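Penrose Holiday Flats: your questions answered

When can we arrive?
Any time after three, and please don't worry if you're running late. Roman Krawczyk lives just round the corner and is quite happy to pop over with the keys, whatever the ferry has done to your evening!

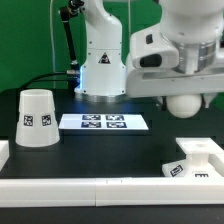 If you'd like to drop your bags off earlier, give us a ring the day before and we'll do our very best to fit you in.

Can we bring the dog?
Yes, and we love meeting them. There's a charge of £30 per stay, however many walks you manage. We only ask that dogs keep off the beds (we know, we know) and aren't left alone in the flat for long.

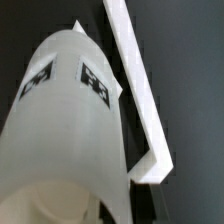
Is there parking?
There is one space for each flat, behind the Basow building. Yours has the same number as your door, so guests in flat 38 park in bay 38.

Are you open in winter?
We close for most of December and open again for New Year.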